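Fresh Produce Corner, Neltau: Progress Report to the Tazi Fund

Grant: £2,000
Grant holder: Rutotitz Community Shop
Period covered: April to July

Purpose of the grant

The grant was made to set up a fresh fruit and vegetable corner in the shop at Neltau. Before it, our vegetables were sold in closed bags from a low shelf next to the tins. Customers could not buy a single carrot or a handful of beans, and many people living alone told us they were throwing food away. The application set out three pieces of work: a proper display unit, baskets for customers to use, and a starting stock of loose vegetables to cover us while regular sales built up.

This is the first of two reports. It deals with the display, the baskets and the first months of stock. The final report will cover sales over the whole period.

Display unit

The unit was bought second-hand from a farm shop near Plultari which was closing its retail side. We paid £600 for it, including delivery. It arrived in May in sections and was put together over two evenings after the shop had shut.

It is a stepped wooden unit, with crates that come down from the back towards the customer. We chose this type over flat tables because it takes up less of the floor and because people can see what is at the back without leaning over. The front is light wood with black slots in it, and the fronts of the crates needed only a clean. One runner underneath was cracked and has been replaced. No other repairs were needed.

The corner has the grey striped carpet that was already in the room. We had thought about lifting it and laying vinyl, and a price was obtained, but this would have taken too much of the grant. The carpet is staying for now. Soil from the carrots is the main nuisance and the area is vacuumed at closing time.

Layout of the crates

We tried several arrangements during May and June. The first had the heavier items at the bottom and the salad items at the top. This was sensible for lifting but the tomatoes were too high for some customers, and people were picking through them by feel.

The present layout has the small yellow potatoes in the top crate and green beans on the tier under them. Beneath the beans is a larger crate shared between purple sweet potatoes and tomatoes. Carrots are lower down, laid side by side, with cucumbers tucked in the corner. The beans are laid lengthwise, which looks tidy when they are put out but they do tend to creep over the front lip, and we may fit a slightly higher board there.

Carrots are bought with their tops on when we can get them. They cost a little more this way and the tops have to be checked each morning, but customers have said they like to see them.

Baskets

£168 was spent on plastic baskets. Until now customers brought their own bags to the shelf and then emptied them again at the till for weighing, which held up the queue. With a basket they can carry loose items straight to the scales.

The type we settled on has slots in the sides and floor. Soil falls through, and the baskets can be rinsed under the tap and left to drain. They also have handles which fold out to the sides — useful when something large has to go in, such as a cabbage. They are kept by the door and go back there after each sale.
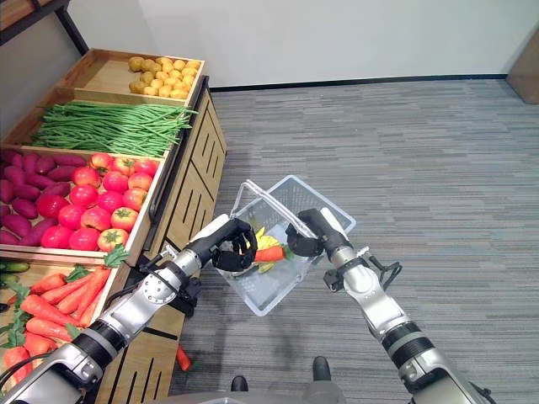
The stepped unit in the corner, with a basket alongside.

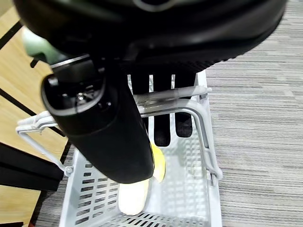

Stock and supply

A further £600 was set aside for opening stock. This has been spent in small weekly orders so that we were never left with more than we could sell. Most of it comes through a wholesaler at Plultari, delivered before eight in the morning. Beans and some of the carrots come from growers nearer to us when they have them.

Potatoes, carrots and tomatoes sell steadily. Green beans sell well early in the week and slow down after that, so we now order them in two smaller lots. Sweet potatoes were a new line for us. Sales were poor in the first fortnight and improved once a card with cooking times was put beside them. We did not expect the purple ones to do better than the ordinary orange ones, but they have, and we have stopped ordering the orange for the time being.

Cucumbers have been the weakest line. They soften quickly at the end of the unit nearest the window. We have moved them once already and will try keeping part of the order in the fridge and bringing it out at midday.

We do not fill every crate to the edges. A full crate looks good at nine o'clock but the vegetables underneath get bruised, and with potatoes in particular the bottom layer was being left day after day. The crates are now topped up when they run low, and the older stock is brought to the front before anything new goes in.

Waste

Anything past its best but still sound is put in a reduced box by the till from three in the afternoon. What is left after that goes to the allotment compost. Waste was high in May, when we were still guessing at quantities, and has come down each month. We have kept a daily sheet and will send the totals with the final report, along with the sales figures.

Changes from the application

The application said that the unit would be bought new. Buying second-hand left more of the grant in hand than planned, and we would like the Fund's agreement to spend part of the balance on better scales. The present ones are slow to settle with light items, and beans are the worst for this. A written quotation is attached as a separate sheet.

The application also included a row of fruit at the front of the unit. This has been put back until autumn, when apples are available locally. Soft fruit was considered for July but we did not feel confident of selling it in time.

Next steps

— Fit a higher front board to the bean tier.
— Replace the handwritten price cards with wipe-clean ones.
— Buy the scales, if the Fund agrees.
— Test the cucumbers in the fridge for a month and report the result.
— Add apples, and pears if the price allows, from the start of autumn.

Receipts for the display unit and the baskets are enclosed. Stock invoices are held at the shop and can be sent on request.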